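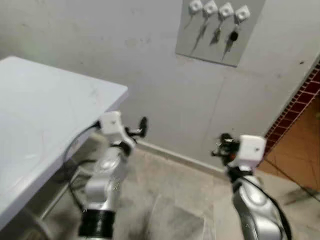
Anathi Oosthuizen wrote in to ask whether a robotics club really needs household tips, seeing that the whole point of the thing is to have the machine do the household. Her own club bought the Rendirley starter pack two years ago and she reckons they have spent more time wiping tables than programming.

Fair question. I have helped with the Brandelville after-school project since it started and I remain unconvinced that any robot we build will save anybody a minute of housework. The brief for the Maddocks Cup this year is "a useful job in an ordinary room", and the students picked hanging up keys and wiping marks off a wall. I can do both before the kettle boils. But they are learning a good deal, mostly about rooms, and some of what they have learned is handy even if you never go near a motor.

Keys on a board

Put the board up level. Ours is slightly tilted, and you would be amazed how much argument that has caused between the two people writing the code for the arms. A spirit level costs less than an afternoon.

Leave more space between hooks than you think you need. Four hooks in a row is plenty for a small board. If long keys lean across their neighbours you will be picking them apart with your fingers, and a gripper has much worse fingers than you do.

Thin keys are hard to tell apart at a glance. A dab of nail varnish on the head does the trick and lasts for months. The shop sells coloured caps for the same purpose, and I have yet to see one that stayed on.

Cables near a table

A cable hanging in a loop under a table will find a foot sooner or later. Run it along the table frame and fix it with hook-and-loop tape, which you can undo again. Zip ties look neater, but the students move everything every session and we were cutting off bags of them.

Leave slack where anything has to bend. Chantelle Mtshali pulled one lead tight in July so that it would look good for the parents, and we lost 3 hours finding out why the right arm had gone dead.

Scuffs and stains on painted walls

Start with a dry, soft cloth, then one that is barely damp. Most grey scuffs need no more than that. A little washing-up liquid comes next. Keep the magic sponges for last, as they take the shine off silk paint and leave a patch you will notice every time the sun comes round.

Yellowish marks with soft edges are a different matter. They often mean water has been there at some time, and wiping won't shift them. Find out where the water came from first. When the wall has dried right through, use a stain-blocking primer and then your paint. Ordinary emulsion straight on top lets the yellow come back through.

The team's wall-wiping program made 211 passes in testing, by its own log. Somebody's mum then did the same patch with a dishcloth and the judges' form had no box for that.

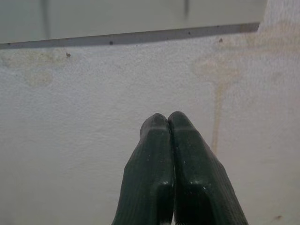 Looking after rubbery grips

These notes do for jar openers, tool handles and ribbed gripper fingers alike. Dust settles in the ridges and the grip goes slippery. Brush along the ridges with an old toothbrush and warm water, adding a drop of soap if they are greasy. Unplug anything with a motor before you begin and keep the water off the joints.

Don't use white spirit. The Cokisero leaflet that came with our spare set promises they will "wipe clean with anything", and I would take that with a pinch of salt. One pair went tacky and had to be binned.

Let them dry away from the radiator. If they still slide after a wash, they are worn, and no amount of talc or hair spray will change that. We tried both.

Sweeping before you start

Sweep the tiles first and mop afterwards, or you will only make paste. Pick up any plastic sheet left on the floor too. Clear plastic on pale tiles is very hard to spot and it slides.

The club budget has 8 pounds left in it, so the next set of tips will be on mending brooms.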